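Notes from the Back Shed
December 23, 2018

Well, we made it to the last newsletter of the year, and I'm going to spend it talking about scuff marks. Sorry! But I've been at this tabletop business since November and my arms ache, so you're all going to hear about it.

It started with the old white trestle we use for the Stendevance cake stall. Lovely big thing, seats half the street, and after a few years of texta, tea and one memorable pavlova it had gone a sort of dishwater colour in the middle. I'd always wiped it with whatever was under the sink. My sister-in-law reckons that's the trouble, because the gritty cream cleaners put in tiny scratches and then the scratches hang on to the dirt. So you scrub harder, and round you go. 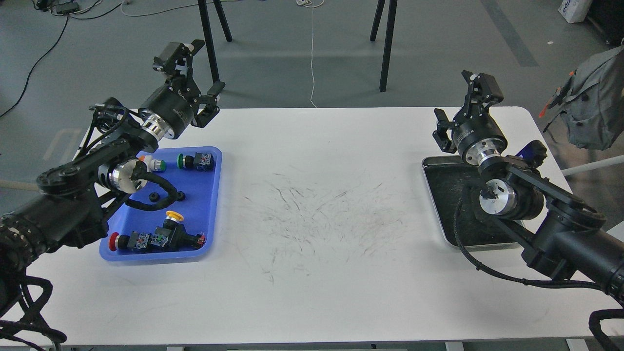 White tabletop, blue tray at one end and metal tray at the other.

Anyway, I've now tried pretty much everything in the cupboard. Warm water with a squirt of dishwashing liquid gets you further than you'd think, as long as you leave it sitting for a bit while you put the kettle on. Bicarb paste did well on the tea rings but I had to be very light with it. Metho on a soft rag was the winner for pen (windows open, please, and nowhere near the heater). Do a little test patch somewhere no one looks first! I didn't, and there's now a dull spot the size of a saucer that I cover with the sugar bowl.

I also bought a tub of Vulance paste from the hardware shop after a bloke in the queue swore by it. It smells like a dentist's and it cost me 13 dollars, and I'd call it fine. Good on black rubber marks, useless on biro. 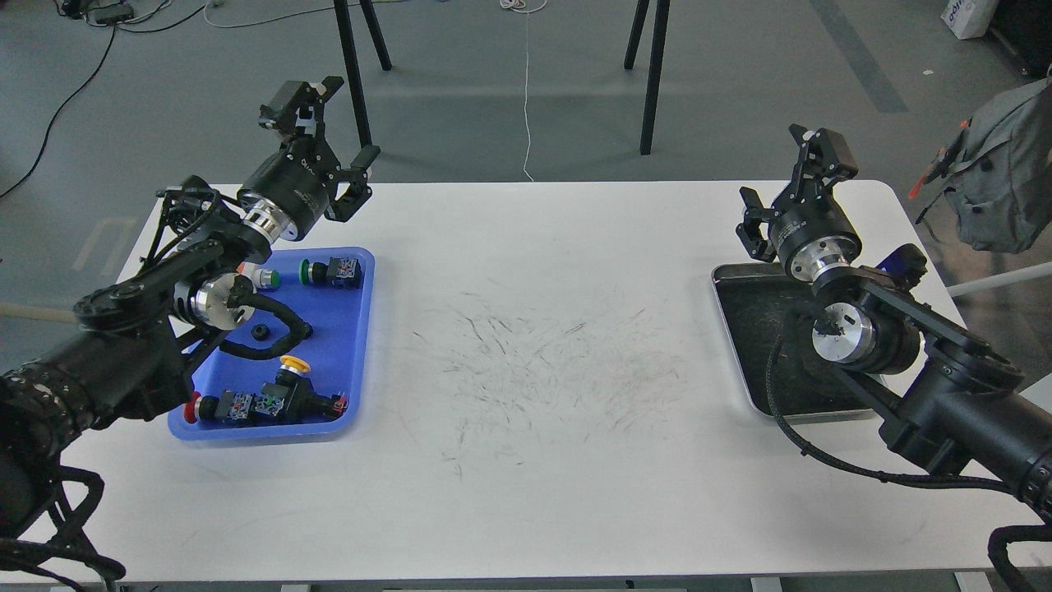 The other thing I've come around to is leaving some of it alone. My mum's kitchen table had a burn from a saucepan, a dent from the mincer and my brother's initials, and when she finally got it resurfaced we all hated it. It looked like something in a bank. A working table is going to get marked, and if it's clean enough to roll dough on then I'm not losing sleep over a grey smear. I've got 2 grandkids who draw straight off the edge of the paper, and I'd sooner have them drawing.

That said, a few of you have asked about protecting a new one. I've had good luck with the clear vinyl off the roll, cut a bit long so it hangs over. Don't put it down while the surface is damp, or you'll get mildew under there come February. Felt dots under the fruit bowl are worth the bother too. And trays, trays, trays! Anything that drips or scratches lives on a tray at our place now, and it's saved me no end of wiping. 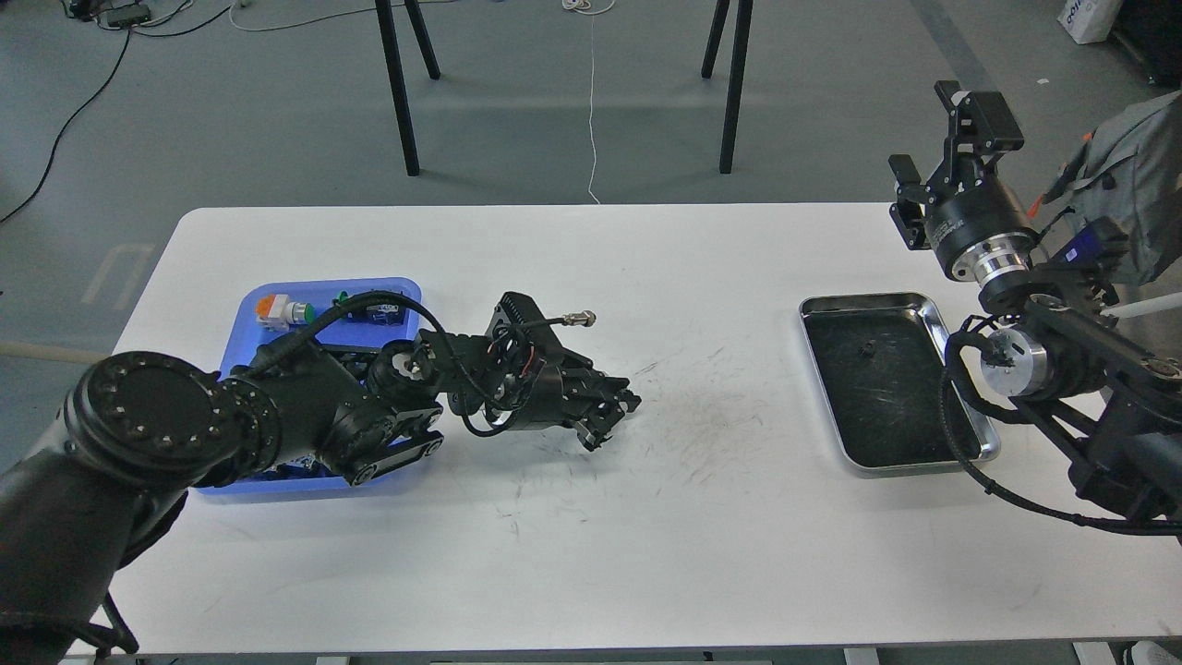 Bits and bobs

The Slaoui Street hall is shut over the break, so no craft mornings until the new year. Whoever left a green casserole dish in the kitchen, it's on top of the fridge. I still have plum jam, 4 dollars a jar, bring your own bag. Merry Christmas to the lot of you, and go easy on the prawns.

13 comments | 4 shares

Recent items
Getting candle wax out of a good tablecloth
The Plillidov tomato, and why mine sulked
Sharpening kitchen scissors at home
What to do with 100 lemons

Contact the newsletter | © 2018 Notes from the Back Shed | Back to top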